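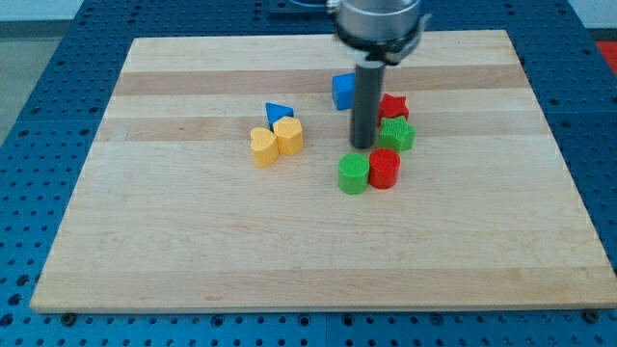

Man-sik Do asked me, before we'd even plugged anything in at Dukstead, whether he was supposed to teach the arm his job and then go home. I've thought about that question a great deal, and I'd like you to have an answer ready before you start, so we'll come to it in step 2.

How to bring a sorting arm onto a packing bench

This page is for whoever runs the bench day to day. At Dukstead we pack shape sets for nurseries, and the arm (we call ours Anda) has taken over some of the pushing and gathering that used to be done by hand.

Step 1. Practise with a handful of pieces. Ours are hearts, stars, cylinders, cubes and the like, in a few bright colours, and they go on a plain wooden board on top of the perforated table. Leave plenty of clear board around them. A rod-shaped tool can only nudge things, so it needs somewhere to nudge them to. Don't fuss over getting the board perfectly square to the table on the first morning - you'll be moving it again before lunch.

Step 2. Talk about hours and jobs, and do it early. We told everyone in writing that no shifts would be cut before August, and which tasks would change. Man-sik kept his hours and gave up the repetitive part, which had been making his wrists sore for years. He now checks finished sets and decides what gets sent back. He does miss the chatter along the bench, I should say, and we've moved the tea break to make up for it a little.

Step 3. Let the packers write the rules. They know which shapes roll and which ones catch on each other. We gave them 60 minutes each morning, paid, to try things out and scribble notes, and those notes went straight to Kimaro, who sets up the arm for us.

Step 4. Run slowly for 200 sets. Keep one person at the bench with the stop button in reach, and swap that person often, as watching is far more tiring than doing (I lasted until 9 in the morning on my first go!).

Step 5. Write down every stop, however small, and who pressed the button. Never use the list to tell anybody off. If people start to worry about pressing it, you've lost the most useful thing you have.

Step 6. Go back to the hours and jobs after your first proper order. Ours was 1,423 sets for Narnel, and two packers asked to swap places once it had gone out. The new rota is pinned up by the kettle.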